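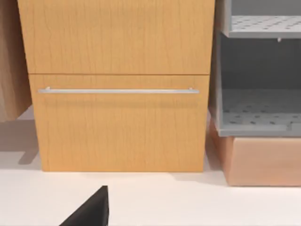
Who should decide which tasks are given to the robot first?

The people who do those tasks now should decide, together with their supervisor, before any equipment is ordered and before any schedule is changed.

Search this handbook
Search
Clear

Introducing a Robot Assistant in a Shared Work Area: A Guide for Supervisors

This guide is for supervisors at Lomora whose teams will begin working alongside a robot assistant for fetching, storing and restocking. It covers the period from the first planning meeting to the end of the trial month. It applies to supply rooms, staff kitchens and records rooms. It does not apply to the loading dock, which has its own procedure.

The Lamine site completed this process before any other Lomora location, and most of the steps below follow the practice adopted there. Where the Zidevier site did something differently and the difference is worth knowing, it is noted.

Step 1. List the tasks as they are done today

Ask each member of the team to keep a plain written list for one full work week. The list should name every task that involves opening, closing, lifting, carrying or putting away. Small tasks count. Opening a drawer to check whether it is full is a task, and it should be written down separately from taking something out of it.

At Lamine the team's combined list came to 188 entries. Many were the same task written in different words, and after a one-hour meeting the list was down to 39. Supervisors should expect a similar result and should allow time for the meeting. Staff who do the same job often do it in a different order, and the reasons are usually worth hearing before one version is chosen for the robot.

Do not use the list to compare employees. State this in writing when the list is handed out.

Step 2. Sort the tasks into three groups

Group A contains tasks the robot may do without a person present. Group B contains tasks the robot may do only when a person is in the room. Group C contains tasks that stay with staff.

Opening and closing a standard drawer by a bar handle normally belongs in Group A. Taking an item out of a full drawer belongs in Group B until the trial has ended. Anything that involves medicine, personal files, cash or keys belongs in Group C and may not be moved out of it by a site supervisor.

If the team cannot agree on a task, place it in Group B and return to it at the review.

Step 3. Rehearse in simulation

Before the robot is used in the room, each Group A task is rehearsed in a simulated version of a similar space. The simulation is prepared by the automation office, but at least two members of the team should attend the first session. They know which drawers stick and which shelves are restocked when the room is busy, and the model will not include these facts unless someone supplies them.

The automation office runs each drawer task 3000 times, with small changes to the starting position and to the placement of nearby furniture. Narrow gaps between cabinets and shelving deserve particular attention. Staff should ask to see the attempts that failed as well as those that succeeded, and should write down any failure that would block a walkway or leave a drawer open.

A good result in simulation does not replace Step 5. Real drawers differ in weight from day to day, depending on what has been put in them.

Step 4. Prepare the room

Walk through the room with the task list in hand and complete the following:

- Clear the floor in front of every drawer the robot will use.
- Tighten loose handles and replace any that are missing.
- Put a printed label on each drawer and shelf, and keep the existing labels until staff have learned the new ones.
- Choose a parking place for the robot that does not take over a seat, a coat hook or a break area.
- Post the stop procedure at the door and beside the parking place.

The fourth item caused the most complaints at Zidevier, where the robot was first parked beside the only window table. It was moved after two days. The site now asks staff to approve the parking place before the floor is marked.

Step 5. Run the trial month

February is the preferred month for trials at most sites, as leave requests are low and the full team is usually present. The robot begins with Group A tasks only. Group B tasks are added in the second week if the team agrees.

During the trial, no position may be reduced in hours and no open position may be withdrawn. Staff who need to know more about this rule should be given the full text of the workplace agreement, and the supervisor should not attempt to summarize it.

Hold a short meeting every Friday at 2:30 p.m. The meeting should be held during paid time and should cover three matters: what the robot did, what staff had to do again after it, and what staff did with any time they gained. The second matter is easily left out. A drawer that is opened correctly and then left in the way of a cart has created work for someone, and that work should appear in the record.

Step 6. Agree on what changes for the team

By the end of the trial, roughly 100 minutes of fetching and putting away had been removed from the team's day at Lamine. The team and the supervisor agreed in writing on how the time would be used. Part of it went to stock checks that had previously been done after closing. The rest went to training on the Yang scheduling panel, so that any member of the team could assign, pause or cancel the robot's tasks.

That last point is recommended for every site. When only one person can operate the panel, that person is interrupted all day, and others begin to work around the robot. Train the whole team, including part-time staff and those on the evening shift.

Some employees will miss parts of the old routine. A trip to the supply room may also have been a chance to stretch or to speak with a colleague from another department. Supervisors should ask about this directly and may keep a task in Group C for this reason alone – the team does not need to show that a person does it faster.

Step 7. Review the groups

Meet once more after the trial month and go through the task list from the beginning. Each task is confirmed in its group or moved to another. A task may be moved back to staff at any time, and the request does not require approval from the automation office.

Send the revised list to the automation office and post a copy in the room. Date the copy, and remove the earlier one.

Common difficulties

The robot stops in front of a drawer and does not continue. Check the floor for a box or cart, clear it, and resume the task from the panel. Do not pull the drawer open while the robot is reaching for it.

Staff are finishing the robot's tasks themselves because it is slow. Raise the matter at the next weekly meeting. The task may need a different time of day, or it may belong in Group C.

New employees have not been shown the stop procedure. Show them before their first shift in the room begins, and record it with their other safety training.

39 shares
3 comments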